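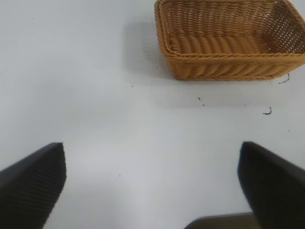 Hordiienko Imaging Support: Service Record
Subject: Missing trigger markers in EEG recordings, decision task study
Reported by: Cognitive Neuroscience Laboratory, Fuldale
Opened: January 2021
Priority: High
Status: Resolved, monitoring

Description of fault
The laboratory reports that markers sent from the task computer are absent from part of the recording. In the latest session 1,780 markers were sent and 13 were not received. All missing markers fall within the reward feedback stage of the task. The brain signal itself is not affected.

Equipment
Kuvby amplifier, 24 channels, connected to the recording computer running Hallska acquisition software.

Action taken
1. Trigger cable replaced with a spare. Fault still present.
2. Task run without a participant. Fault reproduced.
3. Task script reviewed. The feedback marker was found to follow the choice marker after a very short interval when the participant answered late. The port had not returned to zero, and the second marker was lost.
4. Script amended so that the port is reset after each marker, with a pause of 40 milliseconds before the next.
5. Task repeated in full. All markers received.

Advice to the laboratory
Sessions recorded with the earlier script need not be discarded. The missing markers may be restored from the task log, which holds the time of each event. Please keep the original files unchanged and carry out the repair on copies. The amended script should be used at both testing stations.

Outstanding
The laboratory has asked whether recordings made since August are affected. Log files have been requested and the ticket will remain open until they have been checked.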